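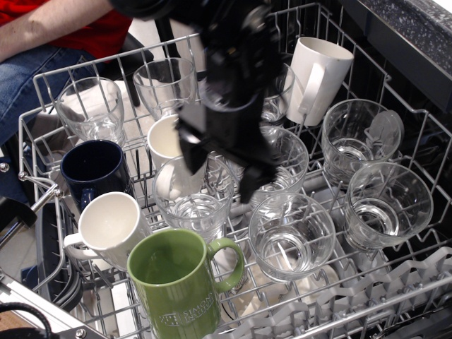 Two fingers over the glasses, top rack pulled out.

Bullo build: the questions I keep getting

What is Bullo?
My home-built robot arm. I'm teaching it to deal with a dishwasher, one mug at a time, in a regular kitchen with regular mismatched dishes.

What did it cost?
$584 so far, and that includes the motor I cooked in March. I had a lot of the screws and cable already, so your total will be higher if you're starting from zero.

Why only two fingers?
They were easy to make and easy to fix! I tried the three-finger Reretti design first and it kept jamming between the tines.
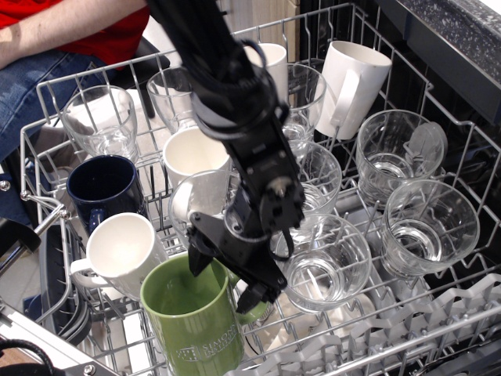 Going in toward the green mug.

Can I hide the cables?
You can try. I ran mine inside the brackets once and had to take the whole arm apart to swap one lead — now they go on the outside, in a fat bundle, and I leave plenty of slack at the wrist.

How fast do you run it?
At 40 percent for mugs. I've gone to 60 with nothing breakable nearby, and I don't love it.

Are clear glasses a problem?
Oh yes. The depth readings go right through them. Start with solid-colored mugs and save the glassware for later.

Where are the files?
In the Sengar folder on the downloads page. Grab the newest gripper, the old one cracks at the knuckle.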